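Esatholm Residents' Association
Minutes of the September Meeting

Present: Arvo Valtonen (chair), Wafula Rotich (secretary), and residents as signed in. The meeting opened at 7:00 p.m.

1. Minutes of the previous meeting
Approved with one correction. The hallway repainting was awarded to Heinonen, and the earlier reference to Hastoline was removed.

2. Furnishings
The chair reported on the shared furniture. Members agreed that the table with the marble-patterned top and the tall cabinet will both be kept. Requests to store personal items must be made in writing to the secretary.
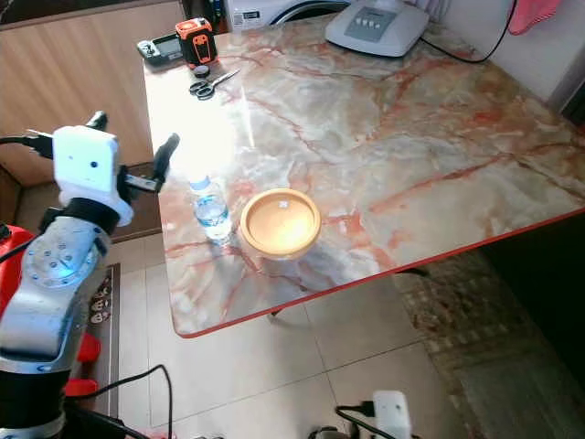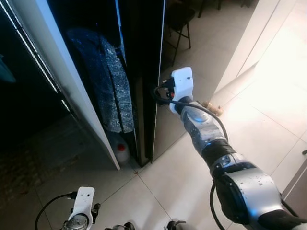
Table with marble-patterned top (first picture); tall cabinet, open (second picture).

3. Stairwell lighting
Mr. Rotich presented the quote from Lumis for new fixtures on 3 floors. The price is nearly $2,000, including removal of the old fixtures. A motion to accept was carried, with 2 members opposed. Work is to be scheduled outside quiet hours.

4. Bicycle storage
Untagged bicycles will be moved to the rear shed at the end of the month. Tags are available from the secretary. The request for a second rack was held over.

5. Other business
A resident asked that the side gate be locked at 8 p.m. during the winter. Referred to the next meeting.

Adjourned at 8:40 p.m.
Recorded by W. Rotich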